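Toltby School of Ministry
Progress report to the Brerance Fund
Lay Formation Grant, Year 2
8 August 2023

Summary

The grant supports a two-year certificate for lay leaders who serve congregations without a full-time pastor. The first group of 30 students finished its classroom work in July. Of these, 24 have met all requirements and will receive the certificate at the fall convocation. The other 6 still owe field hours or a final paper and have been given until the end of the next term.

Coursework

Students took courses in Old Testament, New Testament, preaching, pastoral care, church history and congregational administration. We had planned to teach preaching in the first year. It was moved to the second year at the request of the faculty, who wanted students to have both Bible courses behind them before writing sermons. We expect to keep that order.

The pastoral care course was the hardest to staff. Our regular instructor was on leave for one term and a hospital chaplain taught in that period. Student evaluations were good, but several students asked for more time on grief and on visiting people in nursing homes. Two class sessions have been added for the next group.
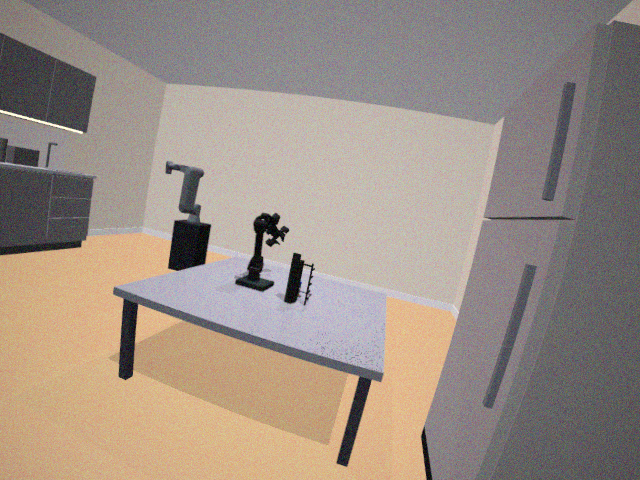
Image credit: Closent

Field placements

Students logged 1,259 supervised hours in local congregations. Most led worship, taught adult classes or made home visits. The Rao Street congregation took more students than any other site and has agreed to do so again.

Supervision was uneven. Some supervisors met with their students every other week as agreed, and others met only when a problem came up. We have rewritten the supervisor agreement so that meeting dates are set at the start of the placement. Supervisors will also send a short written note at midterm, where before we asked only for a final evaluation.

Travel was a burden for students in the northern part of the district. Mileage support from the grant covered gas for those who applied, but the form was long and a few students did not bother with it. It is now one page.

Library and online access

Certificate students now have the same borrowing rights as degree students. Commentaries and preaching resources were the items they asked for most. The online reserve list was late in the fall term while we waited for permissions, and instructors handed out printed readings in the meantime. The spring list was ready on the first day of class.

Budget

Spending is within the approved total. Faculty stipends came in slightly under budget and travel slightly over. We ask permission to move the unspent stipend money into the travel line. A full statement is attached as Appendix A.

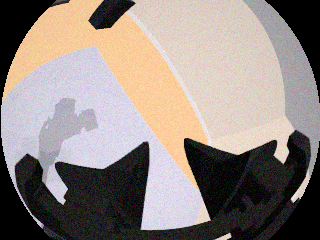 Plans for the coming year

Applications for the second group are open. We will again admit up to 30 students. Each applicant needs a letter from a congregation, and we are asking for that letter earlier so that placements can be arranged before classes begin.

We also plan to hold 2 weekend retreats on prayer and worship leadership, one in each term. The next report will include completion figures for the students who are still finishing, along with first-term results for the new group.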